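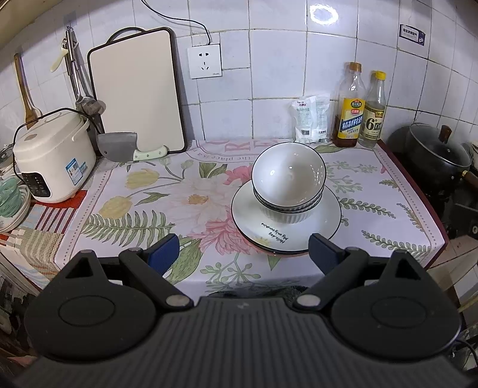

## Clearing the dishes is still slow going for machines

December 16, 2021 -- Anyone hoping to hand over the kitchen chores this winter may want to keep the dish towel handy a little while longer. Flernura, a small firm that has spent the year teaching machines to tidy up, shared its latest results this week, and they are a cheerful mix of good and not-so-good.

Out of 2,171 tries at lifting a bowl off a stack and setting it down somewhere else, 865 went well from start to finish. Nested bowls like the white ones with the thin black rims, piled up on a matching plate, are among the hardest things on the list, as two rims sitting close together are easy to grab at once.

"My grandmother could do it with her eyes closed, and she'd be telling you a story the whole time," said Benedikt Aebischer, who leads the kitchen work and plainly enjoys it. He added that cups are coming along nicely -- pan lids, not so much.

The firm plans to try again in February, with nine home kitchens taking part.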